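How to replace the elastic in a child's waistband

My youngest lives in pull-on shorts and trousers, and every spring I get the summer box down from the loft and find that half the waistbands have lost their stretch over the winter. For years I simply passed them on or cut them up for dusters, which makes me wince a little now, as the job takes me 27 minutes from start to finish (I timed it, with the radio on and a cup of tea going) and costs next to nothing.

You'll need a length of flat elastic, a seam ripper, a large safety pin, matching thread and a tape measure. I buy my elastic from the Histel haberdashery on the corner, where they cut it from the roll, but any market stall will do. Do bring the old piece with you if you can, so you can match the width. If it's even slightly too wide it will curl over inside the channel, and you'll be unpicking the whole thing again by teatime.

Start by giving the garment a good press everywhere except the waistband, and lay it out flat on a table with plenty of light. 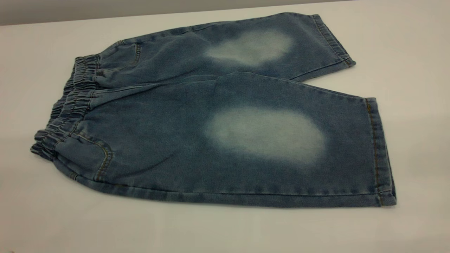 Now turn it inside out and look for the place where the maker closed up the channel. It's usually at the centre back, under or beside the label, and on cheaper clothes the stitches overlap there in a small untidy patch. Unpick a gap just wide enough for your safety pin to pass through. I know it's tempting to open up more so that you can see what you're doing, but every stitch you take out is one you'll have to put back, and denim in particular shows the old needle holes.

Hook out the old elastic and snip it. Before you pull it free, pin one end of the new elastic to one end of the old, overlapping them well, and draw the old one out gently so that it brings the new one round behind it. I was so pleased when I learnt this, after all those evenings spent inching a safety pin round a waistband and losing it at the side seam! If the old elastic has been stitched down all the way round, I'm afraid this won't work, and you'll have to unpick those rows first. Put a film on and take your time over it.

As for length, measure the child and not the shorts. Take the tape round the tummy where the waistband will sit, then take off 2 inches, and cut. Overlap the ends by a thumb's width, hold them with the pin, and have a trying-on session before you sew anything. Ask them to sit down, bend over and run up the stairs. Mine always says it's fine while standing still.

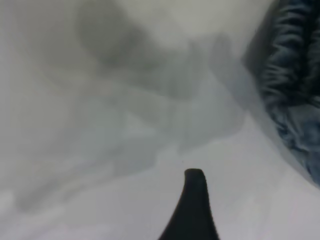
Rønning wrote in to say that buttonhole elastic is far better for children who are shooting up, because you can leave a tail inside and let it out a notch or two in December without touching a needle. I've since tried it on a pair of school trousers, and I must say it does work nicely, though you need to sew a flat button inside the band and it can be a bit lumpy under a tight jumper.

Once you're happy with the fit, stitch the overlapped ends together in a square with a cross through it, let the join slip back inside, and close the gap by hand or machine. Stretch the band fully a few times to spread the gathers evenly. Last of all, sew one short vertical line through all the layers at each side seam, which stops the elastic from twisting in the wash.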